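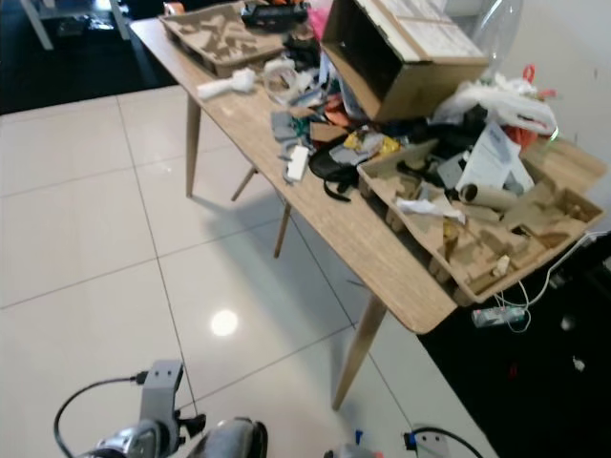

Flerkex opens repair and care service for two-gripper table robots in Driromcombe

DRIROMCOMBE, Fri 7 August — Flerkex, a small company for the set-up and repair of robots, has opened a service for owners of two-gripper robots which work at ordinary tables. The service covers the first set-up, the regular care and the repair of one machine at a time, and it is done at the place where the machine stands. Customers in Driromcombe and Ziltby can book a visit from today.

The service is meant for small workshops, schools and research rooms which own one such robot and have no technician of their own. Until now these customers had to pack the machine and send it away, also when the fault was only a cable.

"Most of the calls we receive are about the last part of the arm," said Siamak Nazari, head of service at Flerkex. "The gripper closes slowly, or the camera picture disappears for a moment when the wrist turns. Very often the motor is healthy. The cable has been bent too tightly, or the plug has come out a little from its place. This can be repaired in the same visit."

How a visit is done

The technician starts with the machine switched off and the arms supported from below, so that they cannot fall when the brakes are released. The mounting brackets are checked first. Each screw is loosened a quarter turn and tightened again with a torque tool, and then it is marked with a thin line of paint. If the line is broken at the next visit, the screw has moved.

After this come the cables. Flerkex asks that every cable at the wrist makes a wide, free curve between the bracket and its plug. The curve should be long enough for the full turn of the wrist, but it must not be so long that it can catch on the edge of the table or on the things lying there. The technician turns the wrist slowly by hand from one end to the other and watches the plug during the whole movement.

The grippers are opened and the fingers are cleaned with a dry cloth. Small pieces of foam, plastic wrapping and sticky tape are the usual reason that a gripper does not close fully, above all when the robot is used for sorting or for clearing a table. The rounded housing is wiped but not opened, unless the closing test has failed.

The closing test has 304 cycles without load. After it the technician compares the motor current of the left gripper and the right gripper. A difference of up to 6 per cent is accepted. With a greater difference, the gripper is taken off and a spare one is fitted, and the owner can continue to work the same day.

At the end the camera at the head is aligned again with the two arms. The robot touches a printed target at several heights above the table, and the new values are stored together with the old ones. The owner receives both — it is sometimes necessary to go back.

First customer in Ziltby

The first customer with a yearly agreement is Antoniadis, a workshop in Ziltby where a two-gripper robot practises the clearing of used packaging. The machine there had 2059 hours of work on its counter when Flerkex made the first full service. The left wrist cable was replaced and both brackets were tightened. The table was not changed, and the team at Antoniadis continues with its usual mix of boxes, trays and bags.

Flerkex advises customers of this kind to look into the fingers at the end of every working day, and to keep power strips and loose floor cables away from the path of the robot's base. Also a shiny floor should be considered. Strong reflections of a ceiling lamp can disturb the alignment of the camera, and the technician may ask to switch off a lamp for this part of the work.

Prices and booking

A single visit takes half a day in most cases. The yearly agreement includes two visits, the spare gripper on loan and telephone help on working days. Flerkex keeps 51 kinds of spare part in stock in Driromcombe, among them wrist cables, connector plates and finger pads.

In September the company will also offer a one-day course for owners who wish to do the daily and weekly checks themselves. The course is held in English, in small groups, and every participant takes off and refits one gripper.

Visits and course places can be booked at the Flerkex service desk in Driromcombe. Questions from the press are answered by Siamak Nazari at the same desk.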